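How to clean white plastic and keep it white
By Citlali Lozano, Urnby

White plastic goes grey from handling and yellow from sunlight and heat. Grey is surface grime and will wash off. Yellowing is a change in the plastic itself, and washing only takes it so far. Work out which one you have before you buy anything. Wipe a hidden spot with a damp white cloth. If colour comes off on the cloth, start with step one.

Step one: wash
Take off anything that isn't plastic, including screws, springs and felt pads. Put them in a jar so they don't go down the sink. Fill a tub with lukewarm water and add 5 mL of dishwashing liquid per litre. Soak the parts for 30 minutes, then go over them with an old toothbrush. Rinse and stand them on a towel to dry. Anything with a battery or wiring gets a damp cloth and stays out of the tub.
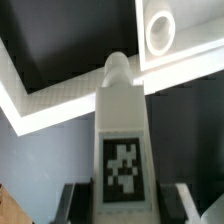 Can I use bleach on yellowed plastic?
Household chlorine bleach is a poor choice, as it can make some plastics brittle and often leaves the yellow where it was. Stick to detergent, and never mix bleach with another cleaner.

Step two: scuffs and marks
Rub black scuffs with a melamine sponge, damp, using light pressure. It is a very fine abrasive and will dull a shiny finish, so try it underneath first. For pen, use a little isopropyl alcohol on a cotton bud. Keep alcohol away from clear acrylic and from printed lettering.

Stickers and printed labels should be left alone if you want to keep them. Clean up to the edge with a barely damp cloth and don't soak.

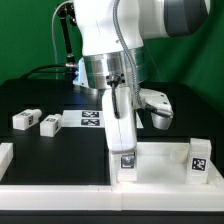 White block with a black-and-white square marker on the front.

Step three: fine scratches
Use 2000 grit wet and dry paper, wet, with a drop of detergent. Sand in small circles and rinse the paper often. Finish with plastic polish on a soft cloth. I use the Billance one from the hardware shop at Ibarra, and any brand sold for plastic should do. This step suits smooth surfaces. A textured finish will come up patchy, so skip it there.

Step four: storage
Keep clean parts out of direct sun and away from heaters. Shallow trays are easier than deep tubs for small pieces, and need only a quick wipe. Don't leave rubber bands or soft vinyl sitting against white plastic, as both can stain it. 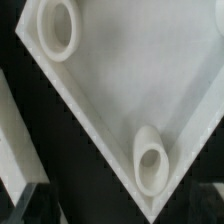

Shallow white plastic tray with raised walls.

Wash trays the same way as everything else and dry the corners with a cloth. Repeat step one when things start to look grey.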